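The Cabin Room

We named the arm Flostosska because the label maker jammed halfway through somebody's idea and that was what came out. It stuck. By January the whole robotics club at Jonstead was saying it like it was a perfectly normal name for a thing that drops blocks for a living.

I was not supposed to be driving. I was supposed to be in charge of snacks and the logbook, and I was good at both! But our real driver had gone off to do swim team, and I was the only one who'd played with the simulator at home, mostly because I liked the rooms. You could load all kinds of rooms in there. There was a kitchen, a garage, a weird little chapel, and there was my favorite, which everyone called the cabin, with plank walls and a painting of trees at night.

Bollham was hosting the regional that year, and the first round was all simulated. Eleven teams, four tries each, and the judges picked the room. You logged in from your own school and moved your arm through whatever they gave you. Our best practice score was 419. Ibarra's team had 3369 posted on the board, which our coach told us not to look at, so of course we looked at it every ten minutes (I had it open in another tab the whole time).

"They probably practice on weekends," I said.

"We practice on weekends," said our programmer.

"We eat chips on weekends."

She didn't argue with that. She was fixing the wrist code, which had been bugging us since before break. If you turned the wrist too fast, the camera view rolled over with it and kept on rolling, and you had to sit there with your head on your shoulder trying to figure out which way the floor was. Half the club got seasick. I didn't mind it so much. My little brother and I used to hang upside down off the couch and pretend the ceiling was the floor, so I figure I'd been training for years.

Our room loaded at 4 in the afternoon, and I actually yelled. It was the cabin.

First try, I knocked the block under the table and lost it. Second try, I got hold of it and squeezed too hard and it shot off like a watermelon seed. Our coach put his hand over his eyes. Third try, I got nervous and turned the wrist way too fast, and over we went.

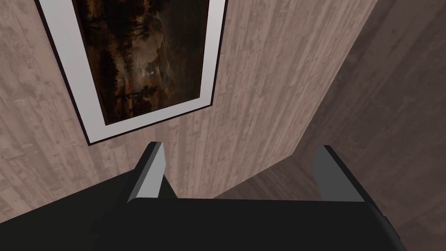

The cabin painting, from Flostosska's side of things.

I had never been that close to the painting before. Usually it was just something dark on the wall behind the work. Now it was leaning over me with its big white border, and I could see the pale spot glowing in the sky and a thin dark shape lower down that I'd always figured was a tree. It could have been a person, though. It could have been somebody standing out there in the brown dark, waiting for the bus.

"What are you doing?" said our programmer.

"Looking," I said.

"The clock's running."

I know it was. I let it run – maybe five seconds, maybe more. Then I eased the wrist back the other way, slowly, like you'd turn a key in a door when your parents are asleep, and the planks stood up straight again.

The fourth try I don't remember that well. I remember the block going in the bin and somebody behind me spilling an entire bag of pretzels. We didn't beat Ibarra, we didn't come anywhere close to Ibarra, but we got through to the second round, and our coach wrote our score on his hand in marker so he could show his wife.

Afterward they all went out to the hall to call home. I stayed and filled in the logbook. Under "problems" I put the wrist. Under "notes" I put: tree or person? Ask Bollham who made the room.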